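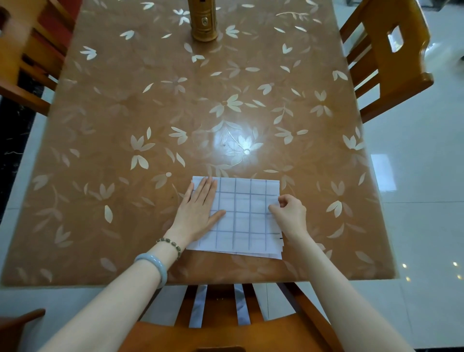

Ticket 533: head camera, Bernari vs Strand
Opened by: Ankica Vukadinović
Assigned to: Gunvor Magnusson
Priority: normal

Wednesday, 9:40. Comparing the two head cameras for the paper-handling task. On the Bernari unit, hand tracking loses the right thumb when the fingers pinch the edge of a sheet. Strand holds it. Both units on the same mount, 25 frames per second, auto exposure on.

10:15, Gunvor. Glare from the ceiling lights is pulling exposure down on glossy surfaces. Please lock exposure on both units and rerun. Also send the controller log from Demomach.

11:30, Ankica. Exposure locked. Bernari dropouts went from 268 to 2 on the paper task. Log attached. Next check is open hands over pale floor tiles, standing.

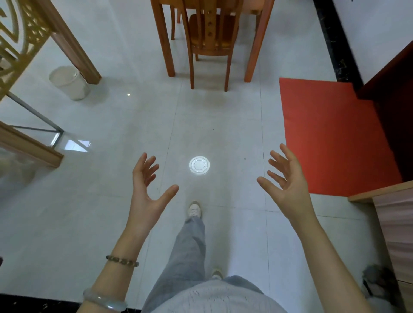 Does the locked exposure need to be set again after a restart?

On the Bernari it does, as the setting is not saved to the unit. The Strand keeps its last value.

14:05, Gunvor. Added the setting to the Bernari startup script. Leaving the ticket open until the gripper trials have used the same colour profile.

Recent tickets in Teststead
Strand mount works loose on tilt
Demomach controller drops USB on wake
Gripper fingertip wear, second set
Bernari colour profile resets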